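Tendside Opens Priltholm Store With Larger Home and Play Range

January 10, 2018

PRILTHOLM. Tendside, the housewares retailer, has opened its new store in Priltholm. The shop carries the company's full range of kitchen goods, storage and children's play items. 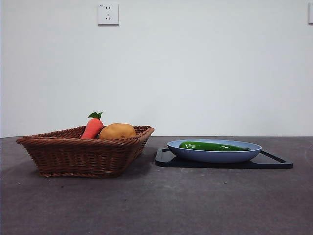
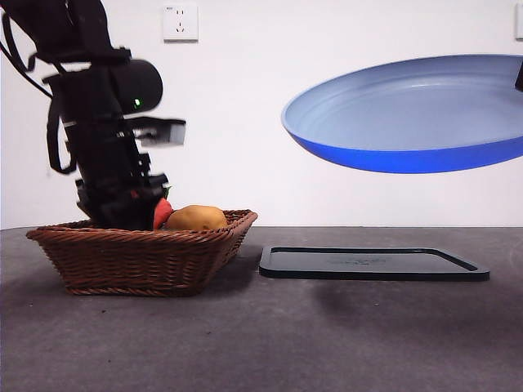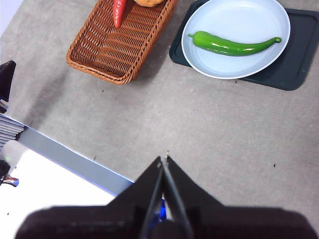
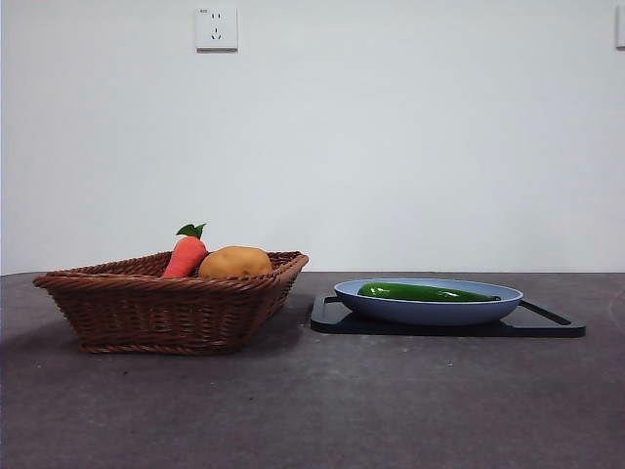 The store takes over the former Lodhi furniture building, which Tendside leased in November. It stocks 752 product lines, 200 of them new to the company, and is open 6 days a week.

"Customers in Priltholm have been driving a long way to shop with us," said Flora Mackay, managing director of Tendside. "They asked for a store with parking and more room for baskets and storage, and we found a building that had both."

Shelving and lighting were fitted by Prellix, which also worked on the company's two earlier stores. Online orders can be collected from a desk next to the side entrance. Returns are accepted at the same desk with a receipt.

Sheena Sutherland has been named store manager. She previously ran the company's distribution office and will be hiring for weekend positions through the spring. Application forms are available in the store.

Media contact: Tendside Press Office, Priltholm

This site uses cookies. By continuing to browse you accept our use of cookies.

© 2018 Tendside. All rights reserved. Back to top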